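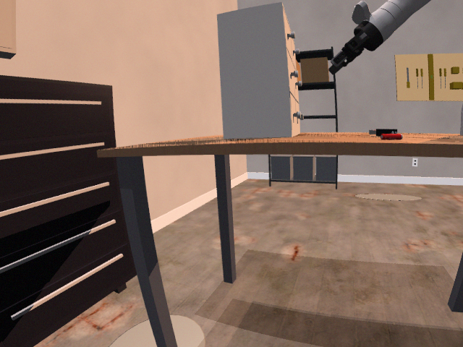
Small drawers on a wooden-topped table. Computer render.

Bring back the paper timetable

Quick one this week, I have a bus to catch. Or I think I have. The screen at the stop says one thing, the Vukard app says another and the pole says nothing at all, there's a rectangle of old glue where the timetable used to be.

They came down in December. All of them, every stop in Sinddale, in one go. Kragh runs our buses and Kragh says passengers now get "live information in the palm of their hand". Lovely. My palm had two per cent battery and a spinning circle in it.

I'm not against apps. I use the thing most days. When it works it tells me the 11 is stuck behind the level crossing and I can finish my tea. Good. Keep it. But a live map answers one question, where is my bus now, and a timetable answers about six others. When's the last one home? Does it run on a Saturday evening? If I miss this one am I stood here ten minutes or an hour and a half? Is there any point at all in taking a job on the far side of the valley that starts at seven in the morning? You got all that in one look, off a sheet of paper, in the rain. In the app it's a menu, then another menu, then a calendar, then "plan my journey", which wants to know where you're going before it will tell you anything. Sometimes you don't know yet. Sometimes you're just wondering what's possible.

I think that's the bit the planners miss. A timetable on a pole is a sort of advert. You stand there, bored, and you read down the columns and find out there's a bus to the coast. I went to Itska for the first time because of that. Never had any reason to. Saw the name at the bottom of a column, thought why not, had chips, came home. An app would never have told me, I'd never have asked it.

And then it's a promise. Printed, public, same for everyone who walks past. If the sheet says 8.14 and the bus comes at 8.31, it's late, and we all know it's late. On the live screen nothing is ever late. It's just "due", then it's 4 min, then it's 6 min, then it has quietly gone off the list and the next one is 27 min. What do you complain about? There's nothing to hold up and point at. I don't say they planned it that way. It's very handy for them though.

The cost, then, because somebody always brings up the cost. Troels Brøndum asked Kragh at the January users' meeting what it took to reprint for a service change, and was told £359 for the whole of Sinddale. Paper, printing, the lot, the fitting being done by the same people who wipe down the shelters anyway. I had to read that twice. A bus company. You could lose that down the back of a seat.

The other argument is that paper goes out of date. Well yes. So does milk. If you are changing the times so often that a sheet can't keep up then the sheet isn't whats wrong. People arrange their lives round a bus: school, shifts, the dialysis clinic, a pint. They can't do it round something that shifts every few weeks and gets announced in a notification between a parcel update and a pizza offer.

Fabrice Tanguy wrote to me after my last piece to say I was being sentimental and that his gran manages the app perfectly well. Good for her, I mean it. Mine had a phone with big buttons and a diary, and she copied the times into the front of the diary every spring in biro. She was never once late for anything. But leave grans out of it, I'm tired of older people being wheeled on every time, as if the only person who could want a sheet of paper must be past it. What about a fourteen year old with no data left? Visitors? Anybody with cold hands and three bags? Me, this morning?

There's a petition, 704 names when I looked last night, on paper in the chemist's and the chip shop. Sign it if you're passing. It doesn't ask for much. A sheet at every stop, both directions, type big enough to read without crouching, and a date in the corner so you know if its still good. Keep the app. Keep the screens if you must, though the one on Mill Road has been in some kind of test mode for weeks.

Right. It now says "due". It has said due since I started the paragraph about milk. I'm going to walk.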